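How to Patch a Nail Hole in Drywall Without Buying the Whole Aisle
Saturday, March 18, 2023

I've read a lot of wall repair tutorials, and most of them want you to own nine products before you touch the wall. I don't buy it. Our house was built in 1986, the previous owners hung a picture on every flat surface, and I've filled more holes than I care to admit with one tub of lightweight spackle and a cheap putty knife.

This is for nail and small screw holes. If a doorknob went through your wall, you need a real patch and a different page.

What I use:
Lightweight spackle, the small tub
A flexible putty knife, two inches wide
Sanding sponge, fine
Damp rag
Primer and your leftover wall paint

Step 1. Knock down the rim. Pulling a nail leaves a little crater with a raised lip. Press the handle end of the putty knife over the hole and twist until the lip is flat or slightly dented. Plenty of people skip this and then wonder why there's a bump under the paint.

Step 2. Wipe off the dust and let the wall dry.

Step 3. Fill it. Scoop a little spackle onto the corner of the knife, push it in, then drag the blade across nearly flat to the wall. Leave it just a hair proud. Don't spread it in a big circle, you'll only have to sand it off.

Step 4. Wait. The Vender tub I have says it's ready to sand in 25 minutes. Maybe in a desert. I give it until after dinner, and I give screw holes overnight. As for the kind that changes color when it's dry, I've had the surface change while the middle was still mush, so I press it with a fingernail anyway.

Step 5. Check for shrinkage. If there's a dimple, do a second thin coat. One-coat claims on the lid are the part of the label I trust least.

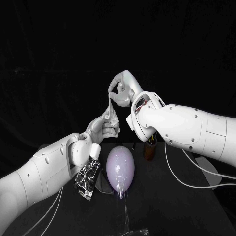
Step 6. Sand lightly, using almost no pressure. You should feel nothing when you run your fingers over the spot. If you fuzz up the drywall paper around it, stop. Seal the fuzz with a dab of primer, let it dry, and sand again.

Step 7. Prime the spot, even if your paint can says "paint and primer in one." I tried it both ways in our hallway and the unprimed patches showed up as dull spots every time the sun came in — two coats of paint didn't hide them.

Step 8. Touch up with a small foam roller instead of a brush, and feather the edges out. If your wall paint is more than a few years old, it may not match anymore. In that case paint corner to corner and be done with it.

And no, toothpaste is not spackle. I tried that in my first apartment and it yellowed.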